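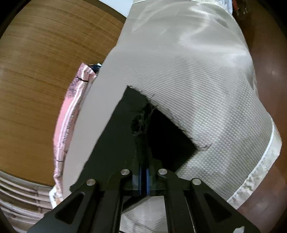 The tide gauge at Duvholm was installed in July and logged one reading every 16 minutes. The keeper copied each reading into a ledger, in ink, and initialed the column.

On Thu 19 August the gauge reported a level 44 centimeters below the lowest astronomical tide. The keeper checked the float, the cable and the zero mark, and found no fault in any of them. The Atallah light was visible and its rocks were covered as usual.

The next reading was 300 centimeters lower. The keeper went down the ladder with a lamp. The water stood at the third rung, where it belonged.

A query was sent to the office at Bimness, which replied that the Duvholm station had been discontinued and asked who was writing.

The keeper entered the reply under Remarks. There were three minutes until the next reading, and the pen needed filling.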